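Newsletter – July
Water Softener Settings: Check Yours Before the Supply Changes

The Kedik district switches from reservoir water to the Phelan well field on the first Wednesday of the month. Well water in this area is harder. The utility's last test put the reservoir supply at 6 grains per gallon and the Phelan wells at 16. A softener set for the old figure will run out of capacity between cycles, and hard water will reach the taps for the last day or two of each one.

Most units in the district are metered. They count gallons and regenerate when the calculated capacity is used up. A metered unit only knows the hardness number that was typed into it, so that number has to be changed by hand. On the Trarnier valve heads, hold the menu button for five seconds, step to HARDNESS, enter 16 and press the button again to save. Older Gonow heads have a dial under the front cover. Turn it until the arrow points at the new value.

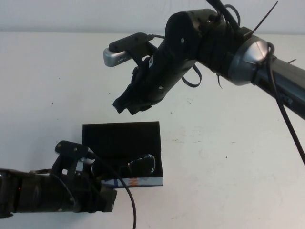
By the Technical Desk

Timer units work differently. They regenerate on fixed days no matter how much water was used. Divide the rated capacity of the resin by the daily load (gallons per day times grains per gallon) and round down to a whole number of days. A tank holding 25,000 grains in a house that uses 200 gallons a day will last seven days at 16 grains – but set it for six to leave a margin.

Salt use will go up in proportion. Keep the brine tank at least one third full and break up any crust with a broom handle before adding more. Pellets are less likely to bridge than rock salt.

Iron in the Phelan water is low enough that no extra allowance is needed. Test strips are at the district office counter, open until 4:30 p.m.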